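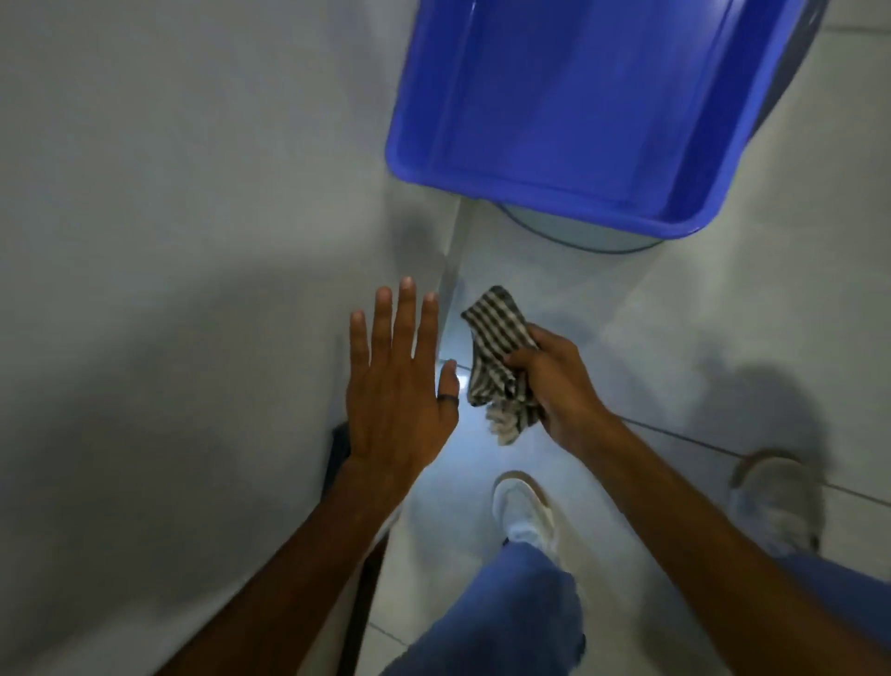 Too much gripper, not enough camera, was how one reader, Pellar, put it after my last trip report, and wanted to know whether a wrist camera beats a head-mounted one for cloth. Fair point! So when I got a place on the lab tour at Ternovik on May 30, 2020, I went in with that question written on my hand (in pen, it smeared).

The tour starts in the cloth room. They collect footage of people handling rags and towels from a head camera, then try to get arms to do something similar with different fingers bolted on. I'd expected the head view to be hopeless, all forearms, but you get both hands and the cloth between them, plus a good bit of floor and wall. A striped cloth is a nice choice too, because you can follow a fold by its stripes even when the whole thing is bunched up.

Then the grippers. We got to drive two of them ourselves:

- **Kiltach two-finger.** Flat pads, quick to close, very easy to learn. I picked up a towel corner on my 4th go and felt like a genius, then dropped it for the next 15 minutes straight.
- **Väisänen three-finger.** Slower, and the controller has far too many buttons, but it holds a bunched cloth much more like a hand does, with a thumb pushing across the top. I liked it a lot more than I thought I would.

The wrist camera was on the Kiltach arm. Lovely view of the pads right up until you grab something, and then it's a screen full of towel. With the head view I could see where the loose end was hanging and plan the next grab, though my own arm kept getting in the way on the left side. Their compromise is to run both and switch by foot pedal. I stepped on the wrong pedal all afternoon.

The room log was up to trial 689 when we left, and they let us read back through the notes (mostly "slipped").

Getting there: take the 18 bus to the last stop and walk back past the garage. Wear flat shoes for the pedals. There's another tour in November and I've already put my name down for the Väisänen bench.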